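Hanging letters on a black curtain backdrop

Dila_workshop
Double-sided tape lets go of fabric within 30 minutes. Letters are foam board, 7 mm. Curtain hangs from binder clips.

Birhane
Pin them from behind. Tape needs a flat surface and folds don't give one.
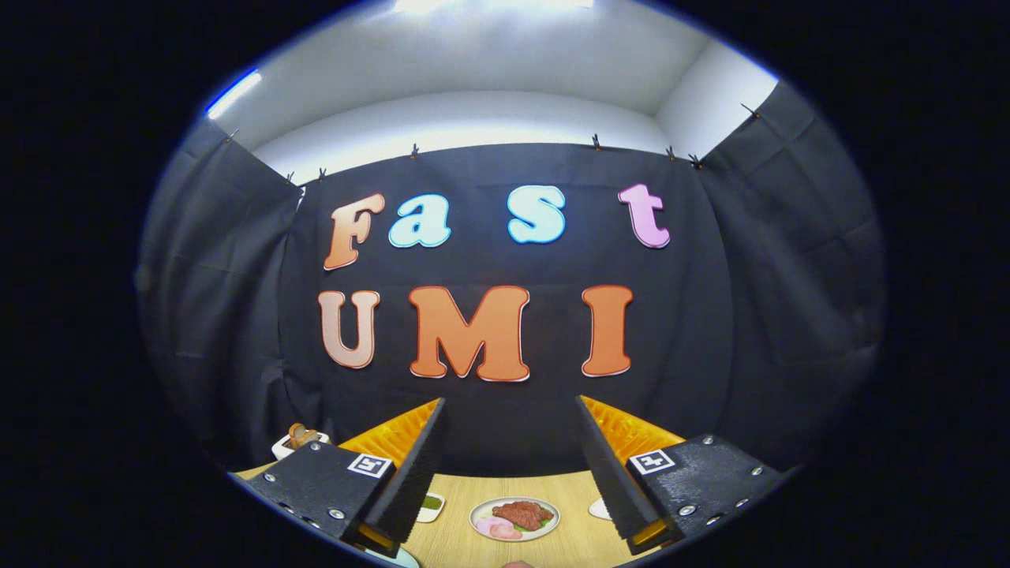 Do I need to iron the curtain first?

Only if you're using tape. Pins will hold through a fold.

Clikcombe
Disagree on pins. They work loose in foam board. Stitch a loop to the fabric.

Birhane
Mine have held since June.

Comments

Amarachi Oyewole: Set the middle letter of the lower row first and space outwards.

Amanuel Berhe: Larger clips would help. Ours slipped with over 50 g per letter.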